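The Count at Gustport

The line stopped on its own at the end of the night shift, and Signe Briem was the first to see it because she had come in early to do the rota.

There was no alarm. The Giltesach arm at the packing end had gone to its rest position and the belt had stopped under it. On the panel it said BATCH COMPLETE. She looked at the pallet and saw that the top layer was short.

She fetched Oddur Kárason from the canteen. He had his coat on already.

"It says complete," she said.

"Then it's complete."

"Look at it."

He looked at it. He put his bag down on the step and took his coat off again.

The Asetti works at Gustport packed utensils for other people to put their names on. The rods came in green, went into trays, and the trays went into boxes. The arm took two rods at a time and laid them in. It had done this for four years with one new belt and one new motor, and most people on the floor had stopped looking at it when they walked past.

Oddur printed the log and laid it on the bench. The arm had recorded 1,353 picks. They opened the boxes and counted by hand, the two of them and Majdi Nassar from the day shift, who had not had his breakfast. It took until the middle of the morning. There were 1,290 pairs.

"So it dropped some," Majdi said.

"Where are they, then?" said Signe.

They looked under the belt. They looked in the drip trays and behind the guard. Oddur took the kick plate off and found a glove and a great deal of dust.

Zubaida Awan came over from Frade on the afternoon ferry. Frade had sold them the arm and looked after it. She was a small woman with a heavy case, and she did not want tea. She asked who had been on the floor in the night.

"Malou," said Oddur. "Malou Vídalín. She went home at the end of her shift."

"Did she go inside the guard?"

"Nobody goes inside the guard."

Zubaida wrote something down. Then she walked to the gate in the guard and opened it. On the panel the light stayed green. She shut the gate and opened it again, and it stayed green.

Oddur said a word that Signe had not heard him use before.

"Isolate it, please," said Zubaida. "At the wall. And put your own lock on it."

He did. His hands were not quite steady with the padlock. He had signed the gate check in October and he could remember doing it, or he could remember signing it. He stood by the wall switch for some time after the lock was on.

Signe rang Malou. It rang for so long that she began to think about driving round there. Then Malou answered, and she had been asleep.

"Are you all right?" said Signe.

"What's happened?"

"Did you go in to the arm last night?"

There was a silence. "It kept closing on nothing," said Malou. "It would go down and close and come up empty and carry on. So I went in and stood by it and took the empty trays off. I thought the gate would stop it and it didn't stop, so I thought it must be allowed."

"How long were you in there?"

"I don't know. A good while. It came quite near my head the once."

Signe told her to go back to sleep and that she was not in trouble. She did not know whether the second part was true. She went and told the others, and Majdi sat down on a box.

The gate turned out to be simple. The switch behind it had been bridged with a short piece of wire, neatly done, with tape over it. The tape was old. Oddur said it was not his work. Zubaida said she was not asking whose work it was today, she was asking for it to be photographed and left alone.

The count took longer. She would not have the arm powered, so she unbolted the fingers from it and fixed them to the hand grip from her case, the same jaws on the same links, only worked by squeezing. She put a tray on the bench and a pair of rods in it and practised until she had the feel of it. Then she had Signe hold the lamp.

She squeezed the jaws shut with nothing in them. She opened them, lowered them over the rods and squeezed again. She did this several times without saying anything.

"There," she said at last. "Feel that. The handle stops in the same place."

Signe took it and tried. With the rods or without them, she could feel no difference at all.

"The arm can't feel it either," said Zubaida. "It closes, it meets something, it counts one. It's meeting its own fingers. It should know the difference and somebody has set it so that it doesn't."

She took a picture for her report, and Signe later saw it pinned up in the office, with the line typed under it. 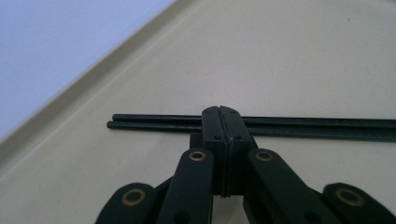
Bench test, two rods held. Jaws shown closed.

The report was dated 9 January 2019 and it ran to six pages. Five of them were about the gate. The missing pairs came to a paragraph near the back: they had never been missing, the arm had gone down for them and they had not been there, and it had counted them anyway.

Oddur read it standing up. When he had finished he asked if he could keep a copy, and Signe said he could.

He was moved to stores while they looked into it. Malou came back the following night. The arm was still locked off at the wall, and they packed by hand along the belt, everyone who could be spared. Malou chose a place at the far end. When Majdi asked if she wanted to swap, because it was draughty down there by the doors, she said no thank you, she was fine where she was.

Signe went round before she left and tried the gate. The power was off and there was nothing for it to stop. She opened it and shut it, and went to get her coat.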